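Gastard G4 Produce Gripper: product notice and replacement finger set

Category: Grippers & End Effectors > Soft Produce > Service Notices
Last updated: July

The G4 is a parallel two-finger gripper for handling whole, halved and peeled fruit. Units with controller firmware 537 have a known fault in the grip force limit. Read this page before ordering spares or returning a unit to service.

Fault
After an emergency stop, the controller restarts without reloading the saved force limit. The fingers then close at the factory default, which is too high for soft flesh. No alarm is raised. The fault was first logged at our Clutley test cell, where more than 500 cycles had run normally before the stop.

Safety
The default force can trap and bruise a hand. Do not reach between the fingers after a restart until the limit has been checked on the controller screen. Guards must stay closed during the check.

Action required
Isolate the air and power. Fit the replacement finger set (2 fingers, 4 screws). Load the corrected firmware, enter the force limit again and run one empty cycle before handling produce. Old fingers should not be reused, as overload can loosen the mounting face.

Supply
The finger set and firmware are free of charge for affected units. Orders in the UK go through Hatier. Quote the serial number on the gripper body.

Technical contact: Rory Strachan, Gastard Service

Comments

packline_dee: Does this apply to the older single-valve version?

Rory Strachan: No. The single-valve unit sets its force at the regulator.

M. Rivadeneyra: We had the same thing after a stop on the night shift. Crushed fruit, no alarm. New firmware has held the limit so far.

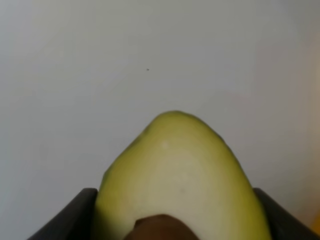

G4 application: pale green fruit held between the two fingers.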